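Part-Time Evening Host and Floor Manager, Board Game Room

Tallia Game Room, Rarolholm
Hours: 21 per week, evenings, with every other weekend
Positions open: 2
Start: March

Tallia is a room above a hardware store where people come to play board games. We have 400 games on the shelves, most of which are complete. We serve coffee, two kinds of soup and a grilled cheese sandwich that gets better reviews than we do. We are looking for two people to run the floor in the evenings, and we would like them to be able to tell a regular customer, kindly, that he has been reading the rulebook aloud for forty minutes.

If you are picturing a job where you get paid to play games, please picture it for a few more seconds and then let it go. You will explain games. You will set them up, take them down and crawl under tables for the pieces. You will play perhaps one round of something in a week, usually to make up the numbers for a party of three who bought a game for four, and you will be expected to lose it without sulking.

What you'll do

Greet people at the door and find out what they want, which is seldom what they say they want. A couple who ask for "something strategic" on a first date should be handed a card game about sheep.

Teach rules in under five minutes. Mohit Shukla, who owns the place, will sit you down at your trial shift and ask you to teach him a game he has played since he was nine. He will pretend not to understand it. He is very good at this.

Carry soup past expensive cardboard.

Check boxes back in. Every game has a parts card taped inside the lid, and every returned box gets checked against it before it goes on the shelf. This is the dull part of the job and also most of it. The last host to skip it left us with a farming game that had no cows, which we found out from six people who had driven in from Dubey to play it.

Close up at 11 p.m. This involves a mop.

What we're looking for

Some time spent dealing with the public, in any form. Restaurants, libraries, summer camps and phone support have all worked out well for us. One of our best hosts came from a dentist's front desk and could calm a table of eight with one hand.

A clear speaking voice. The room seats 70 and the ceiling was designed by somebody who liked echoes.

Decent spelling, for the event board.

The ability to lift a full crate of games up one flight of stairs. There is no elevator. There is a rope, but we don't use the rope anymore.

You don't need to know all the games, or even many of them. You do need to be willing to learn two new ones a week from the list we give you. People who already know everything are welcome to apply, but they should be aware that the other staff will be counting how often they bring it up.
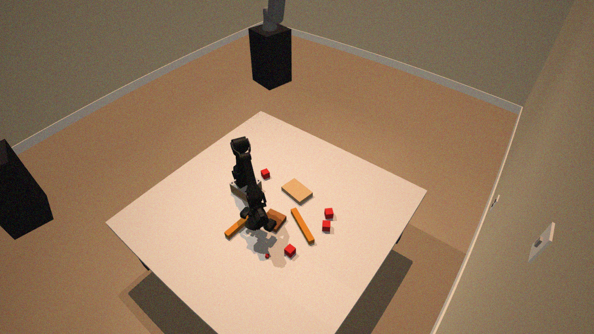 Tabletop, with arm and scattered pieces.

Pay and the rest

We pay a flat hourly rate, a little above what the coffee places on the same street pay, and we'll tell you the figure in our first reply so you can decide whether to bother with the second. Tips are pooled and split at the end of each night. You get a meal every shift (soup, sandwich or, if you're quick, both), a key to the side door, and free use of the room on your nights off. You may borrow any game for a week, except the ones on the top shelf, which belong to Mohit's mother.

Schedules go up two weeks ahead. We do swap shifts, and we write the swaps down, following an evening when both hosts were at the same wedding.

Tournament nights

Once a month we run the Etatano Cup, a house tournament with a small entry fee and a trophy made out of a colander. Both new hosts will work it. You'll keep the bracket, time the rounds and settle arguments. Jitendra Solanki has been the head judge since the beginning and his rulings are final, although you will hear them appealed in the parking lot.

How to apply

Drop a letter at the counter or send it through the contact page on our website, with "Evening host" in the subject line. One page is plenty. Tell us where you've worked, which evenings you can't do, and which game you would happily never see again – with reasons. We read that last part first.

No need for a photo or a cover letter that calls you passionate. A short list of past jobs is fine, and gaps in it won't worry us.

Trial shifts last three hours and are paid. We hold them on quiet evenings, so wear shoes you can stand in and eat something beforehand in case the soup is gone. Everyone who does a trial shift gets an answer within a week, including the people we turn down.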